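Moving a small workshop

24/05/2021
by Leonie Strebel

We finished moving the shop last week. I had been putting off writing about it until the last box was off the truck, and now it is, so these are my notes while I still remember what went wrong.

The old place was 62 steps up from the street if you came in by the front. I had that number in my head for years because I used to say it to delivery drivers on the phone. The freight elevator worked most of the time. When the landlord told us it would be out of service from August with no return date, I started looking at ground floor units the same afternoon.

I looked at a lot of them. Most were too big, or had a floor drain in the wrong place, or were next to a spray booth. The unit we took is the back half of a building that used to belong to a firm called Cedier, who made shutters. It has a wide door, a decent sink and a level floor. The front half is still empty, which means we have more parking than we need for now.

Gebhard Rüegg did the heavy moving. His family firm moves machines for people our size, and I would use them again. He came by before he gave a price, measured the doorways himself and told me the lathe would have to go out tail first. I would have found that out on the stairs. The whole job came to 4,000, which was less than the other quote and included taking away the old compressor.

What I did badly was the packing. I started with the things I liked least, so the scrap and the odd lengths got wrapped and labeled with great care, and by the time I reached the taps and dies I was tired and put them in whatever was closest. I am still finding drill bits in the box with the coffee cups. Emil Hämmerli, who shares the rent with me, packed his side in order of where it would go in the new unit, and he was working again on the 2nd day. I took nine.

The other mistake was stock. I have kept short pieces of everything for as long as I have had a saw, and I had never asked myself how much of it I used. Moving makes you ask. I went through the racks and threw out anything shorter than my hand unless it was brass. Then I threw out anything I could not identify. That hurt a little, but unidentified steel is no use to me, and I have ruined enough cutters on it to know. 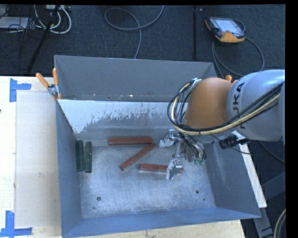
Bars in the gray metal bin.

For the long stock we built a rack along the north wall, with arms at four heights. I wanted to buy one and Emil wanted to weld one. We welded one. It took a weekend and it is slightly out of square, and I am the only person bothered by this. Ends are painted by grade, same colors as before, and the chart is screwed to the wall this time because the paper one fell off its tape every summer.

Light was the nicest surprise. The old shop had windows on one side and I had arranged everything around them, with the bench in the good spot and the bandsaw in a corner where I needed a lamp at noon. The new unit has skylights. I put the bench against the wall simply because it fit there, and I can see what I'm doing all day. In the late afternoon it gets warm, so we may have to paint some of the panes white before the real heat comes.

Power was less nice. The electrician found that two of the outlets marked as three-phase were not connected to anything. He fixed them in a morning, but it was a morning when I had planned to be leveling the mill, and I ended up sweeping instead. If you are renting a unit, take somebody along who can open the panel before you sign. I took a tape measure and a flashlight and felt prepared.

We are 23 minutes farther from my house by bike, mostly uphill on the way there. I expected to hate it. So far I mind it only in rain. There is a bakery near the bottom of the hill that opens early – I have been in every day, so the money I saved on the rent is going somewhere.

Still to do: shelves over the sink, a proper hook for the hose, a sign for the door. The mail carrier has been leaving our letters at the front half. I will write about the leveling separately, since it took two tries and I kept better notes.

Comments

Ursina Hauser
Nine days is good. We moved in the spring and my hand tools are still in banana crates. Did you bolt the mill down or leave it on feet?

Leonie Strebel
On feet for now. The landlord wants to be asked before anyone drills the floor, and I have not asked.

Wendelin Aigner
Second the advice on the panel. In our place one whole wall of outlets turned out to be on the neighbor's meter. Took months to sort out the bill.

Contact | © 2021 Leonie Strebel | Back to top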